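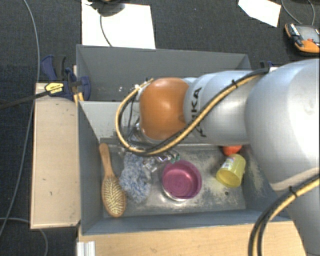

Search this notebook
Filed under: Bin picking > Vendor trials
Last updated: February

Sondora picking kit, second session. The Skirix rep's sheet says 1,264 picks without a fault. Doesn't say picks of what, or who cleared the jams. I'd like to see that log before anyone talks price.

Our mix in the front bin: hairbrush, pink bowl, yellow cup, the fuzzy blue-and-white cloth, a few small shiny bits. Stopped at 92 attempts. 8 of the misses were the clear plastic - depth map has a hole there, same as the Vondard demo.

Don't like the cable run over the forearm. Two zip ties is not a strain relief, and the loop at the wrist hangs low over the bin.

Nhàn Khương wants to extend the trial. Fine, but on our objects, with the placement randomized by us. Ask again about the yearly license - the quote skips it.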